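Ketchup gegen angelaufenes Messing: was dran ist

Haushaltstipps, Stand 14. März 2022

Ketchup soll Messing, Kupfer und Silber wieder blank machen. Der Tipp steht in jedem zweiten Forum, meist vom Vorgänger abgeschrieben. Wirksam sind Essig und Salz, der Zucker klebt nur. Wer beides im Schrank hat, kann sich die Tomaten sparen.

Bei mir lag ein alter Türgriff 10 Minuten unter der Pampe. Danach war er heller, aber fleckig. Mit Essig, Salz und etwas Mehl ging es genauso, und der Lappen war hinterher noch zu gebrauchen. Lackiertes Messing lässt man ganz in Ruhe. Silber auch, da ist mir die Säure zu riskant.

Auf Stoff ist Ketchup sowieso nur Ärger. Kalt ausspülen, Gallseife, fertig. Die Paste von Jekari für mehr als 10 Euro konnte bei mir nichts, was die Seife nicht auch kann.
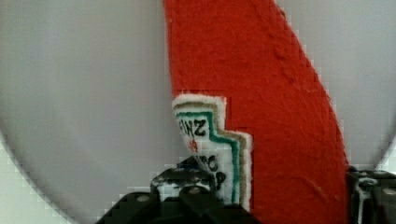

Foto: Archiv Radesside

Plüsch nie rubbeln, nur tupfen. Aufgenähte Etiketten vorher an einer Ecke auf Farbechtheit prüfen. Dampfreiniger halte ich bei Kuscheltieren für Unfug.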